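Print this page | E-mail this page

Gripper trials, round 2
Wed 4 April

We have two sets of hand-held grippers on loan, the Sundia and the Premudach, and a budget that covers one. Both brochures promise effortless handling of soft goods. Cloth has not read either brochure, so we are running 400 grasps per set and keeping score.

Basket work, black grippers, one in each hand. The green cloth bunches up at the near side of the bin, where the wrist angle is least comfortable.
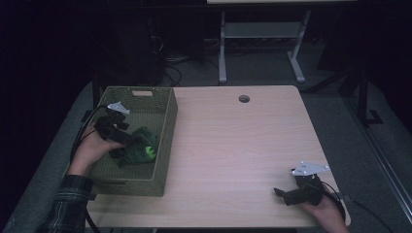
Yu wrote in to say that we are fussing over the fingers when the cable is what matters: a stiff one tugs at the wrist all afternoon, and by the last run you are measuring the operator's patience. Fair point – cable drag now has its own column in the score sheet, next to slips and double picks.

The Sundia closes faster and lets go when it feels like it. The Premudach is slower, heavier and holds on to a hem like a grudge. Scores go up in May, once the Zosinham bench is free for the rigid parts.

E-mail this page | Print this page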